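关于我们

Vakomov 叠衣单元小组 · 维护与调试

首页 / 关于 / 单元怎么养

我们是谁

Vakomov 下面一个小组,人不多,管一台双臂叠衣单元。搭它、调它、坏了修它,都是我们。别的组做模型、做销售,我们做的是扳手和扎带那一头的事。客户问得最多的是“这东西平时要怎么伺候”,所以这页基本就写这个。公司历史去看总站,这里不重复。

办公在 Kitberg 园区东侧,进门左手第二间。门铃坏了,打电话。

单元从哪来的

最早是给 Thygesen 洗涤厂做的试验件。他们每天要叠大量工服和球衣,想看看机器能接多少。当时就一张台子、两条臂、一个架子,线全用胶带贴着。跑是能跑,就是隔三差五掉相机。四月搬到现在这间屋,重新走线,重新标定,台面也换成软包的。硬台面夹爪一压就打滑,布料贴着桌面捏不起来,软的能陷下去一点点,指尖好进。换完以后抓空少了很多。

后来 Tornton 那边也要了一台,配置一样,就是架子矮一截。两台的备件通用,这个是当初坚持下来的,吵了好几次,值得。

每天开机前干什么

顺序固定,贴在门后面,新人照着做:

一、看急停。按下,确认两臂断力,再旋开。两边都试。
二、擦指尖。黑色指头上积毛絮很快,无纺布蘸一点酒精,擦完等干。别用纸巾,掉屑。
三、推一遍线。从相机接头开始,顺着线一直摸到底座,有松的卡扣就按回去。
四、回零。左臂先走,右臂后走。不要同时,架子会抖。
五、放一件标准衣服,跑一遍展开,不跑折叠。看两只手的落点偏不偏。
六、没问题就在本子上签字。有问题也要签,写清楚。

全套做熟了不用多久,第一次做的人慢一点,正常。赶时间也不许跳第三步,跳过的都后悔了。

腕部相机和接线

这块出问题最多,单独说。

相机装在夹爪根部,跟着手腕转,接头天天受拉。原来的线直着出来,几个星期针脚就松。现在出线后留一个弯,再用线卡固定,拉力落在线卡上,不落在接头上。线卡不能卡死,要留一点能滑的余量,不然手腕转到头的时候照样扯。

接头插到底有一声轻响,没听到就是没到位。屋里吵就用手拽一下试试。画面闪、偶尔丢帧,先查这里,别急着重装驱动,我们重装过很多次,九成是接头。

换线步骤:断电,松线卡,拔头,换新的,先插头后上卡,上电看画面,手动把腕部转到两个极限各停一下。画面不断就算过。换完必须重做手眼标定,哪怕支架没动。省过这一步,结果每次都抓偏一点点,查了一下午。 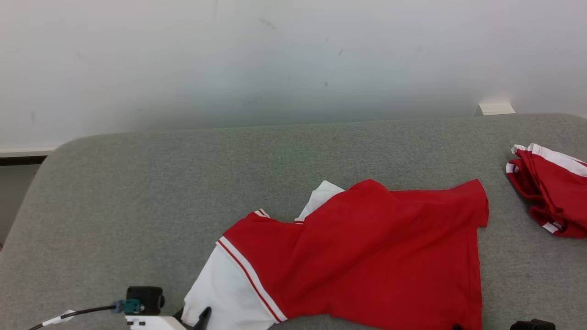
Mikkel Gunnlaugsson

红白上衣是我们现在的主要测试布料,调左手夹爪的时候用得最多。选它有原因:红的大身和白的拼块反差大,中间还有一道红白条纹的边,相机好不好、曝光对不对,一看那道条纹糊不糊就知道。纯色衣服就难多了,皱在一起连领子在哪都分不清。

摆放也有讲究。不铺平,就那么皱着、半折着扔在灰台面上,机器得自己找角。铺平了测出来的成绩好看,没用,客户的衣服从洗衣筐里出来可不是平的。叠好的放台面靠边,别压着正在叠的那件,不然右手收回来的时候容易带到。

夹爪的保养

指头是消耗件。我们现在做到 995 次抓取检查一次磨损,数字是控制器里设的,到了会弹提示,弹了就停下来看,不要点“稍后”。看三样:指尖有没有磨亮、两指合拢有没有缝、根部螺丝有没有退。

磨亮了换指头,成对换,不单换一只。新旧搭着用,两边摩擦不一样,布会往一边跑。

有缝先别拧,多半是指根进了毛,清掉再看。还有缝才调。调的时候用塞尺,不要凭眼睛,我们组几个人眼睛都不一样准。

螺丝退了就上一点中强度螺纹胶,等够时间再上电。高强度的别用,下次拆不下来,上回拆废了一个支架。

夹持力默认给得偏低。有人喜欢往上加,说抓得牢。抓是牢了,薄的面料会留印子,Thygesen 那边为这个退过一批。要加先说,改了参数写本子上,别悄悄改。

台面和周围

软台面每周拆不下来,只能吸。吸尘器小头,贴着边缘的圆角走,毛絮都在那儿。有油渍用中性清洁剂,拧干再擦,等彻底干了才能跑,湿台面会把布吸住。

台子靠墙放,推紧了别留缝,小件掉下去要趴着捡。搬过台子就要重新标台面高度,挪一点点也算。

灯光固定。白天拉帘子,下午三点以后西晒特别厉害,红布会曝成一片橘的,条纹直接没了。忘拉帘子导致的“算法故障”,占了我们工单里不小的一块。

标定

每换一次硬件做一次,没换也定期做。标定板 139 号,那块,抽屉最上层,别拿错,旧的那块角上翘了,还没扔。

左右手分开标,再做一次双手对齐:两只手轮流去点台面上同一个点,看差多少。差得大就从左臂重来。不要两只一起调,调到最后不知道是谁歪。

标定文件存两份,一份本机,一份服务器。文件名写日期和哪只手,不要写“最新”“最新2”,已经有一个文件夹全是这种名字了,没人敢删。

常见毛病,按我们遇到的多少排

画面闪:接头。上面说过了。

抓空:台面高度不对,或者指尖脏。先擦再标。

抓起来又掉:指头磨了,或者夹持力被人改过。翻本子。

两臂互相让,谁也不动:避碰区设大了。改回默认值,重起控制器。

领子翻在里面叠不出来:老问题,还在弄。现在的做法是让它放下重展一次,最多 3 次,再不行就放一边等人来。不丢人。

异响:停机。别听着响继续跑,录一段声音发给我们,说明是哪个关节、转到哪的时候响。

验收怎么算

新单元出门前连续跑 100 件,中间不许人碰。碰了从头来。件数里要有皱的、半翻的、叠在一起的,不能挑好叠的。跑的时候旁边必须坐个人,手离急停不远,这个没得商量。

跑完出一页纸,失败的每一件都写原因,写不出原因的写“不知道”。客户拿到的就是这页纸,我们不另外做漂亮版。

上门和远程

远程能看的先远程。开单时候请附上:控制器日志、腕部相机截一张图、最近一次换了什么。三样都有,当天基本能回。只写“坏了”两个字的,我们也会回,就是要来回问。

上门要提前约,备件自带:指头两对,相机线两根,线卡一把,螺丝一盒。客户那边只要准备插座和一张能放工具的桌子。还有,别提前帮我们拆,谢谢,拆完装不回去的见过好几回。

培训一次大约半天,人少点好,围一圈后面的看不见。主要练换指头、换线、标定这几样,当场动手,每个人都要自己做一遍。PPT 只有几页,而且有点旧了,在改。

招人

缺一个能调机械也看得懂日志的。学历不限,手要稳,本子要写清楚。来了先跟着做一个月开机检查,觉得无聊的可能不合适。有意的在总站联系表里选“叠衣单元”,简历随便什么格式都行,附一个你修过的东西,讲讲怎么坏的、怎么修的。

本页偶尔更新,步骤以门后面贴的那张纸为准。有错别字请告诉我门。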